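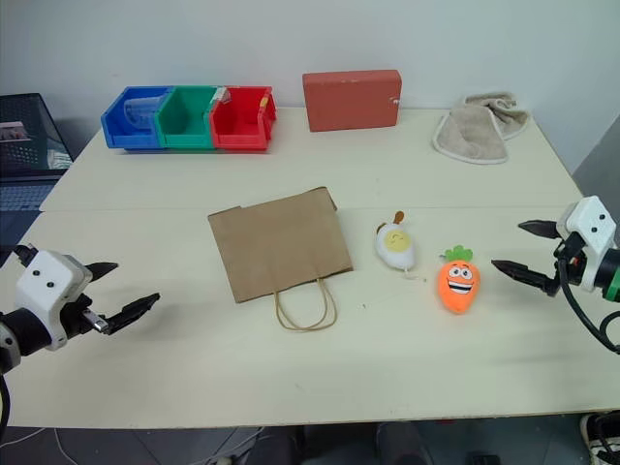
*Two-panel table in cream, with brown paper bag, fried egg plush and carrot plush.*

# Jiltari two-panel table – cream

Back in stock. Same top as before, same color. New feet.

Two rectangular panels, one straight seam where they join. Light cream finish, matte. Sold as a pair, we don't split them anymore (please stop asking Brock, he will say yes and then I have to undo it).

**Price:** $331 the pair, feet included
**Item weight:** 90 lb boxed, comes in 2 cartons
**Ships from:** Jirkdale warehouse
**Color:** cream only. Gray is gone. Maybe December.

## What people use it for

Gift wrap counters mostly. Bagging, tagging, sorting small stock. Toy shops like the pale top – a small white item still shows up on it OK and anything orange really jumps out. Craft rooms, school stores, church sales. One customer does nothing but puzzles on hers.

Not a workbench. Don't hammer on it. Don't saw on it either, we had one come back like that and no, it was not covered.

## The seam

Most of the emails are about the seam so:

- It's straight and it stays straight if you tighten all the clips underneath. All of them.
- Paper bags, plush, boxes, all slide over it fine.
- Writing on a single sheet right across it – you'll feel it. Move over a few inches.
- Crumbs and glitter get in there. Old toothbrush.
- Wider gap at one end than the other means the floor is off, not the table. Turn the foot on the wide side till it closes.

## Setting up

Lay both panels face down on a blanket. Feet on first, hand tight. Flip with a second person, push together, then clips, then go back and finish the feet. Doing the clips before you flip is how people crack the edge strip. Hex key is in the small carton, taped inside the lid. People throw out the lid.

## Cleaning

Damp cloth, dish soap. Marker comes off with rubbing alcohol if you get to it the same day. No scouring pads. No bleach, it yellows the cream and theres no fixing that.

Dye from cheap colored tissue can transfer if it gets wet, so keep drinks on another surface.

## Goes with

**Brown paper bags, twisted handle.** Plain, no print. Case price on the bags page. They lie flat for filling, or stand them up, whichever.

**Zornis food plush.** Fried egg with the little smiling yolk, and the carrot, green leafy top, big eyes and a wide open toothy grin. Carrot outsells everything else in the line by a mile. Egg is the small one. Sold seperately, not included with the table, same for the bags.

**Li edge guards.** Clear, stick on. Worth it if kids are going to be near the corners.

## Shipping and returns

Curbside only. Driver won't bring it in, don't tip him expecting he will. Check both cartons before you sign, write any damage on the slip. Photos help.

Returns 2 weeks from delivery, needs to be in the original cartons. Return freight is on you unless we messed up.

Bulk: Cirilo Contreras does quotes for five pairs and up. Biggest order so far was for a chain of party stores, total of 1,175 panels counting the gray ones, so yes we can handle yours. Lead time on anything that size is long though – call first.

Spare clips and feet always in stock, sold by the bag. Order form is at the bottom of the parts page. Brock Vachon handles parts, mornings are best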